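Re: [handunits] Width jumps on the right-hand unit after firmware update

On 4th August a list member wrote:

> We are seeing the finger width on the right-hand unit jump in the
> middle of a grasp. The reading goes along fine, then drops to fully
> closed for a few samples and comes back. The left unit doesn't do it.
> It started after we loaded the new Tikier build, so I assume the
> build is at fault. Rolling back is a pain for us because the Kilosum
> exporter wants the new file layout. Has anyone else had this, and is
> there a way to filter it out after the fact? We'd like to keep the
> data if we can.

We had the same thing in March and I don't think it's the build. We went back to the old Tikier and still got the jumps. The old version held the last good value when a sample went missing, so the problem was there and you couldn't see it. The new one writes a zero. I would rather have the zero, but it should be flagged in the log and it isn't. I filed that with them and have not heard back.

On our side the fault was the cable. The connector on the right unit sits where it gets bent every time the operator turns the wrist inward to reach across the tray. Two of the conductors had worked loose inside the strain relief. With the unit lying on a bench and the fingers opening and closing, it tested clean every time. It only dropped out with the wrist turned and the fingers loaded, so the bench test in the Rornik manual won't find it. What did find it was holding a soft object at half width and slowly rolling the wrist both ways while watching the live plot. Ours dropped out at the same angle on every pass.

About filtering. Please be careful with it. We first tried a median filter over the width channel and it looked fine on the plot. Then we trained on it and the arm started letting go of things early, mostly small springy ones. Hair ties were the worst, the coiled plastic kind. They push back against the fingers, the true width changes a little all through the lift, and the filter smoothed a short dropout into something that looked like a slow release. On the Ferraro cell the arm opened its fingers over the edge of the bin and then closed hard on the rim. It tripped the force limit and stopped, so no harm done apart from a torn pad, but a person had been reaching in to clear the bin a minute earlier. After that we stopped using the filtered set.

What we ended up doing was going through all 1,437 episodes from that stretch with a script that marks any episode where the width falls to zero and returns within 3 samples. It found 28. We threw those out whole. We looked at patching them from the video, and for rigid objects you could probably get away with it, but for anything that stretches you are guessing at the width, and the guess goes straight into the training data.

One caution on the script. It won't catch a dropout that happens when the fingers are nearly closed anyway, and with small clips and thin hair ties that is most of the grasp. For those we checked the raw sample counter for gaps as well. If your Kilosum export strips the counter, run the check before you export. Ours stripped it by default, and I had to pull the original logs off the recording machine.

For new sessions we now do the wrist roll check at the start and again when the operator takes a break. We also moved the cable so it leaves the housing toward the elbow and is clipped to the sleeve. It's a bit annoying when you are working low down between a sofa and the floor, but we have had no dropouts on either of the 2 units after that change. The replacement cable alone did not fix it for good - the first one we swapped in started failing again before we rerouted it.
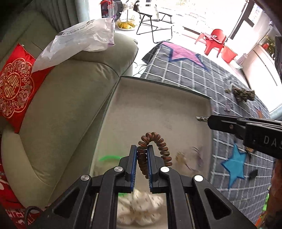 I can send the script if it's of any use to you. It expects the raw Tikier logs, and you will have to change the path at the top.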